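Tevness College
Staff Conduct and Communications Panel
Minutes, December meeting, 4:00 p.m.

Chair: Evdokia Tsakiris
Minutes: Noura Sayegh

1. Minutes of the previous meeting
Accepted with one correction. Under item 3, "personal account" to read "departmental account."

2. Staff election leaflets on the college mail list
The panel received the report on the use of the all-staff list during the Jarodgate council campaign. The report records 13 messages from seven senders. Four contained direct requests to vote for a named candidate.

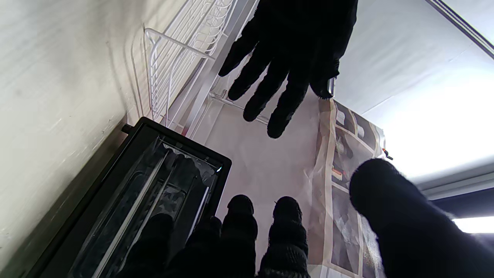

The remaining messages advertised hustings or gave polling hours and fall outside the policy. The four senders have been written to. Two replied and accepted the finding - one has asked for a review under section 7.

Agreed: review to be heard before the end of term. List moderation stays on until then.

3. Draft guidance on political activity
Draft 2 was circulated in advance. Changes from draft 1: the definition of "college channel" now covers shared calendars and room screens, and the ban on badges in class has been removed.

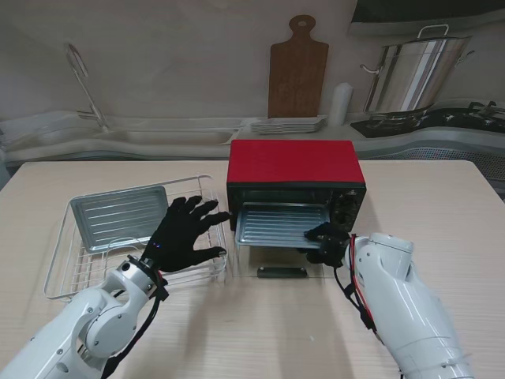

Consultation closed with 74 responses. Most concerned paragraph 5, on stating an employer in a social media profile. The draft asks staff to add a line saying views are their own. 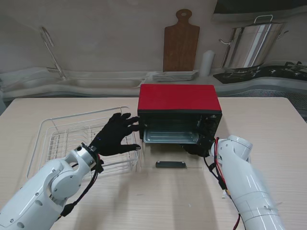
Darwish objected that a disclaimer line has no legal effect and asked for paragraph 5 to be cut. The chair noted the objection. Paragraph 5 to be reworded as advice and brought back as draft 3.

4. Room bookings by outside campaigns
Jesach Hall remains closed to party meetings during the notice period. 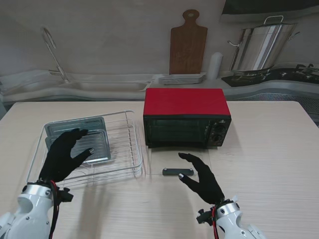

The booking form does not ask whether an event is political, and the office has no means of checking. A question will be added. The panel also looked at the kitchen clause, under which hirers must leave equipment clean. The wording "trays put away" was found unclear, as two trays standing in a wire dish rack could be read either way. Text to read "trays washed and racked." Fees unchanged.

5. Any other business
None. Meeting closed 5:13 p.m.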